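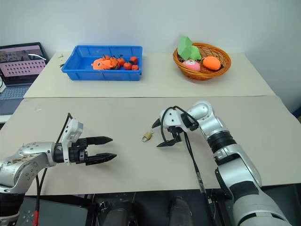 Tray and basket on the back table, Sleiman Room.

The Sorting Room
Gallery - Fodar Toy Lending Library

Home | Borrowing | Opening times | Gallery | Lost pieces

October 11, 2020

We were asked for a gallery page with "a bit more life in it" than the last one, which was a photograph of our sign. The library lends soft toys, puzzles and games to families in Fodar, and everything that comes back passes through the Sleiman Room before it goes out again. The room has off-white walls, beige tables and a radiator with its own opinions. The toys supply the colour. Click the picture for the larger version. The notes below are for anyone who wants to know what goes where, or who suspects their child's favourite is still with us.

Blue tray
For toys that have come back and haven't been given a shelf. The orange one has been entered in the book twice, once as a pig and once as a fish, by two people who are no longer discussing it. Tarek Akl has proposed "sea pig" and was asked to leave it until the next stocktake. If you borrowed it, please tell us what your household called it. We will treat the answer as binding.

Red-orange fruit
Goes with the greengrocer's set, or did when I last looked. There is a second school of thought that says tomatoes, and a third that says tangerines, and the label on the set says only ASSORTED. They roll. The sides of the tray are the best argument we have for the tray.

Basket
Wicker, round, and much nicer than anything we would have bought. It came to us in July with a donation from the Surnetetti café when they changed their tables, and had previously held bread rolls. Whatever is in the basket is there to be matched with its card, and once matched it goes back on the shelf. The green blocky toy has been matched with 3 different cards so far. It is patient about this.

Pink, with a face
A steady favourite. Goes out on a Busura card, that being the name a small borrowing member gave it, loudly, at the desk. We had it down as "round, pink" and I think we can all agree Busura is better. The waiting list is two families long, and one of those families rings.

Orange, oval
Fruit again, but soft. Probably a mango. Please don't return it to the greengrocer's set, where it towers over everything and makes the scales look silly. It belongs with the cushions, for reasons that made sense when we wrote the catalogue.

The tables
A pair, pushed end to end, with a seam between them that has swallowed more jigsaw than any toddler in the district. The light scuffs on the front one have been there as long as I have. Tarek once spent an entire afternoon on them with a cloth and something lemony, and the table now has light scuffs and smells of lemon.

Tiny dark things
We get a lot of these. Screws, pegs, the feet off something - if it's small and dark and left lying on a table, it goes in the jar by the door. The jar is open to visitors. Should you have a toy at home that has begun to wobble, come and have a rummage. A grandfather from the far end of Fodar found the axle of a tractor in there and had to sit down.

About the collection
There are nearly 900 items in the catalogue, of which 70 are soft toys and the rest are mostly puzzles. The soft toys get borrowed. The puzzles get admired, and then people borrow a soft toy. Loans are for 2 weeks and can be renewed once, unless the item is Busura, in which case please see above and have a heart.

Returning soft toys
Leave them at the desk with their card, if the card has survived. If it hasn't, write down the name you borrowed it under and anything it has been through that we ought to know. "Beach" is useful. "Soup" is useful. "Nothing" is what everyone writes, and we wash it regardless.

Can I use the picture?
Yes, for school newsletters and the like. Please credit Fodar Toy Lending Library, and if you write a caption of your own, kindly don't commit us on the pig or fish question. We have members on both sides.

Next in the gallery: the puzzle shelves, as soon as someone has stood the boxes up the same way round.

Back to Gallery | Previous: Our sign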